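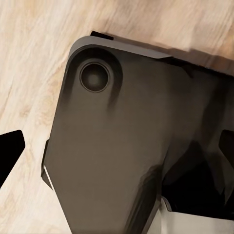
Raking light is the cheapest inspection tool for a clear-finished wood top, and it should be used before any sanding starts. Set one lamp low at the end of the top and switch off the overhead lights. Read the grain direction first, before looking for defects. On a pale blond surface with long streaky lines running on the diagonal, as in the picture, the sanding direction follows those lines and not the edge of the table. Faint amber patches and blurred knots belong to the figure of the wood. Mark them with low-tack tape so they are not mistaken for finish damage later.

The procedure below covers removing a failed wipe-on varnish from a solid top and replacing it with hardwax oil. It does not cover veneer. Check the end grain at an edge before you begin – if the lines on the face do not continue over the edge, stop and treat the top as veneer.

## Materials

- Card scraper, freshly burnished
- Random orbit sander with dust extraction
- Sanding block, cork faced
- Abrasive sheets, 120, 150 and 180 grit
- Mineral spirits
- Hardwax oil, clear matte
- White non-abrasive pads
- Lint-free cotton rags
- Nitrile gloves and a respirator with organic vapor cartridges

## 1. Clean

Wipe the whole top with mineral spirits and change rags when they show dirt. Repeat until a clean rag stays clean. Wax and silicone polish left on the surface will be driven into the wood by the sander and will cause fisheyes in the new finish. Let the solvent flash off completely.

## 2. Scrape

Hold the scraper slightly bowed, tilted away from you, and push along the grain. The old varnish should come off as dry flakes or thin curls. If it smears, the film is still soft and the scraper is heating it. Shorten the stroke and let the area cool.

Skew the scraper a little near knots. The grain turns there, and a square stroke tears it.

Ok-hee Cheon, who checked this procedure on a bench top at the Farberg shop, scrapes the outer 2 inches of every edge last and by hand only. A sander rounds them over.

## 3. Sand

Start at 120 grit. Keep the sander flat and moving at a slow walking pace, with overlapping passes. Vacuum between grits. Go to 150 and then 180, and finish with 180 on the cork block, following the grain lines.

Do not go finer. Hardwax oil bonds in the open pores, and a burnished surface takes it unevenly.

Put the low lamp back at this point. Swirl marks show as small curls against the straight grain. Remaining varnish shows as glossy islands. Mark both in soft pencil and go back one grit.

## 4. Oil

Stir the can; do not shake it. Pour a small amount on the surface and spread it with a white pad. The coat should be thin enough that no liquid stands anywhere. Work one section at a time, and keep a wet edge.

Wait the open time printed on the can, then buff off all excess with cotton. Oil left on the surface dries tacky and collects dust.

Apply a second coat after overnight drying. A third is only worthwhile on end grain.

**Caution:** oily rags can self-ignite. Lay them flat outdoors to dry, or submerge them in water in a lidded metal can.

## 5. Cure

Light use is possible after 36 hours at normal room temperature. Keep water and hot dishes off until the full cure time given by the manufacturer. A top oiled in an unheated shop in November will need longer, so move it indoors if you can.

## Troubleshooting

**Blotches around knots.** Uneven absorption. Buff the area with a pad and a few drops of oil, then wipe dry.

**Sheen varies across the top.** Usually excess left in place. Rub the shiny areas with mineral spirits on a pad, let dry, recoat thin.

**Raised grain after the first wash.** Rub lightly with a white pad and apply one maintenance coat.

Revised 7 Jul 2022, C. Botha. Step 2 edge note added.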